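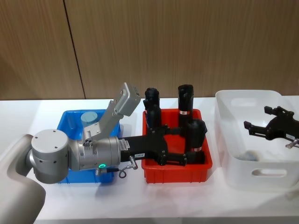

Blue, red, and the big white tub, all lined up on the white table.

I have been going on about my three-bin sort to anyone who will stand still, so it's finally getting its own post! Marisol asked for the whole method in the comments last month and I promised I'd write it up, and then July got away from me.

It started with the hall closet. You know the kind, where you open the door with one hand and hold back the shelf with the other. I'd tried sorting it straight onto the floor a couple of times and ended up with little piles that all looked the same by lunch (and one of them got walked through). So this time I carried everything to the table an armful at a time and dropped it into bins, and I got more done before dinner than I had all spring.

The colors are the whole trick for me. Blue means it stays in the room it came from. Red means it stays in the house but lives somewhere else — the tape measure that belongs in the kitchen drawer, the library card, all those chargers. White is for things that are leaving, and I gave that job to the bigger tub on purpose. When the leaving bin is small it fills up in ten minutes and you start making deals with yourself about the ice skates. Give it some room!

I keep them in the same order every time, blue on the left, red in the middle, white on the right. After a while your hand just goes. I can be on the phone with Éabha Cronin for an hour, talking about something else completely, and still get a whole drawer done.

And please do it on a table if you have one. I love a shiny white top for this. Every stray button and paper clip shows up on it, and a damp cloth takes care of the dust at the end. I used to do all this on the bed, which was soft and nice and meant I had to finish before I could go to sleep. I did not always finish.

A few things I've changed along the way:

No lids. I had lids at first and spent half my time taking them off and looking for somewhere to lean them.

No fourth bin. Eoin Doherty swears by a yellow one for "maybe," and I love him dearly, but I tried it for two weeks and everything I own turned out to be a maybe.

Red gets emptied first. Do one lap of the house with it while you still have some energy. If I leave it for later it turns into the new closet.

Photos don't go in any bin. I had 400 loose prints from my aunt's place and they nearly sank me. They have a shoebox now, and the shoebox is a winter job.

The button jar was my favorite part, by the way. I tipped it out and counted, just because I was curious, and there were 700 of them! I kept every one. Blue bin, no discussion.

Next up is the cabinet under the bathroom sink, and then the shed if the weather cools off. Conall Flanagan has already put in a request for any spare flowerpots, so Conall, if you're reading, there's a stack with your name on it and you can come by any evening after six. Bring a box, please. I need my tub back.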